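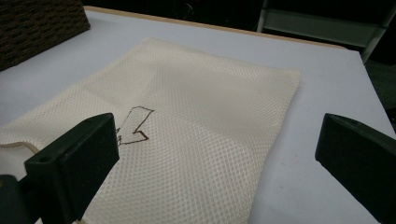 Traninley releases Coltasau 5, with new planning tools for soft and floppy items

DRARKITDALE, November. Traninley has released version 5 of Coltasau, its software for teaching two-fingered grippers to handle cloth, netting, bags and other things that won't hold their shape. The update is free for everyone already running version 4 and can be downloaded from today.

Soft goods have always been the awkward end of automated handling. A box looks much the same from one minute to the next. A mesh bag has folds, and the folds move as soon as a finger touches them! Coltasau 5 takes this on with a rewritten perception module called Bouvier, which has kept our Drarkitdale team busy (and very happy) for 17 months.

Bouvier works out where the cloth is, where its edges run and which creases would make a good place to pinch. Earlier versions treated everything inside the outline of an item as one flat patch, so a raised hem and a smooth middle were given the same score. The new module scores them separately and passes the results to the planner, which can then choose between a pinch, a drag or a fold. Open weaves get their own setting, as the table showing through the holes used to confuse the old edge finder quite badly.

Marker hints are new too, and we're especially fond of these. Draw an arrow on the fabric with an ordinary marker pen and Coltasau can read it as a direction for the next move. An outline will do, and the line doesn't have to be neat. If part of the arrow is hidden behind a finger, the software fills in the direction from the part it can still see and shows how sure it is on screen. Hints can be switched off for any job, and they are off by default in projects brought over from version 4.

Other changes in this release:

The timeline editor now shows gripper opening and camera view side by side, so a bad grasp can be found by dragging one slider.

Recordings made with hand-held grippers can be loaded without converting them first. Old converted files still open.

The planner can be paused in the middle of a move, edited and restarted from the same point.

There are 44 ready-made grasp templates, up from 31, with most of the additions covering bags, sleeves and drawstrings.

Error messages have been rewritten in plain words. "Constraint set infeasible" is gone, and we won't miss it.

Coltasau 5 runs on the same computers as version 4 and needs no new hardware. Teams using their own perception code can keep it and plug it into the new planner through the existing interface, which hasn't changed. A guide to moving projects across is included with the download, along with a set of practice recordings to try before loading your own.

About Traninley
Traninley makes planning and perception software for grippers and robot arms. The company is based in Drarkitdale, where Coltasau is written, tested and supported.

Press enquiries: Traninley press office, Drarkitdale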